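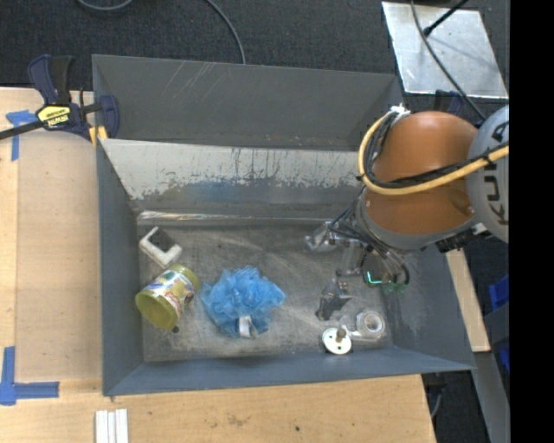

The gray bin on its wooden table, with a yellow-green jar lying against the left wall.

About Landimitz

Landimitz tests containers. People send us bins, trays, jars and tubs, and we find out how they stand up to being filled, emptied and knocked about for longer than the sales leaflet had in mind. We started because Přemysl Krajčí had bought one too many "scratch-proof" parts bins for his workshop and wanted to know who had scratched one before printing that word. He wrote to four suppliers. One answered, with a second copy of the leaflet.

We don't have a mission statement. We had one for a month, and it could have belonged to a bakery.

What we look at

Metal bins are most of our work. The floor gets cloudy first, then come the curved rub marks, and after that the upper part of a sloped wall starts to lose whatever finish it had. Makers like to call this "patina." We call it wear and write down where it is. A bright scraped seam between wall and floor is worth a close look, as small parts like to settle there and dirt does too.

Jars and tubs come second. A round jar in a metal bin will end up on its side sooner or later, and we have yet to see a label that enjoys it. If a customer tells us their label survives anything, we ask for 100 jars and a list of what "anything" covers. The list tends to be short.

What we won't do

We don't hand out badges, stars or seals. Moya, our pass/fail report, fits on two pages and has no logo you can paste on a box. Flurneo, the longer one, runs to 1000 handling cycles and says what was damaged at which point. Neither will tell you a product is "industry leading." We wouldn't know how to measure that.

We also don't predict. If a bin held up through 1000 cycles, that is what the report says. Whether it will last ten years in your stockroom is a question for someone more confident than we are.

Who we are

Přemysl runs the bench work and picks the methods. Oisín Mac an tSaoi writes the reports and takes adjectives out of them. Our workshop is at 297 Pliltmont, ground floor, with the loading door at the back. Deliveries before 4 p.m., please. Send the item and your own claims about it in the same box.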